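In praise of the slow gripper

I have been making things that pinch for a good part of my adult life, and I'd like to put in a word for doing it badly at home before you do it well anywhere else. By home I mean the kitchen, the shed, the spare room with the ironing board in it, or a shared workshop like ours at Grandotham, where the heater works if you kick it and the good vice is always taken.

The first hand I built in February was called Enar, after nobody in particular, and it was a brute. It had one grip, which was all of it. I fed it a foam block, then a lemon, then a mug I was fond of, and that was the end of the mug. The second was Shen, and Shen has soft ribbed fingers that bend around whatever they meet. The parts came to 400 dollars, and 60 of that was screws and postage, and I would pay it again tomorrow – though possibly not to the same screw shop.

What changed my mind about the whole business was taking the motors off. You hold the thing in your own fist, you close the fingers yourself, and the machine learns from what your hands were doing anyway. I had thought of this as cheating. I now think it's the most neighbourly idea in the hobby, and I've become a bit of a bore about it. A person who has never soldered a wire can pick the gripper up and teach it something in their first afternoon, and they'll have an opinion about the fingers by morning tea.

And the things we practise on are ordinary! Give me something off a desk any day, with a curve to it and a shiny side, sitting where somebody might really leave it. 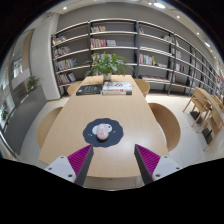
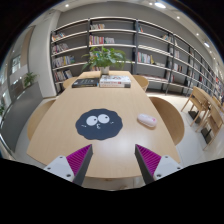 The mat with the scalloped edge, at two different moments, and the fingers open both times.

Sotiris Koutsoukos wrote to me after I'd aired some of this in our workshop newsletter, and he was kind but firm. His view is that a home builder who leaves off the motors has put off the hard part, and that sooner or later the fingers have to close without a person behind them, on a day when the battery is tired and the cable has worked loose. He'd like to see beginners burn out one cheap servo each, early, and get it over with. A hand-held gripper flatters you, he says, as your own wrist is quietly fixing every mistake in the design.

I've turned that over a good deal while washing up, and he has a point about the wrist. Mine forgives a lot. When I finally bolted Shen's fingers to the old arm from Zendordale they came in too low and scraped along the bench, which I'd never once noticed by hand. So yes, Sotiris, I'd now tell people to put the motors back sooner than I did.

But I won't give up the first part. Motors cost money and they frighten people off, and a shared workshop lives or dies by who walks in and stays. I'd rather have a beginner who has spent a few weekends picking things up, and who knows in their fingers what a good grip feels like, than one who owns a burnt servo and a grudge. Keep the ribs soft, keep a spare set of screws in a jar with the colour painted on the lid, and book the good vice early.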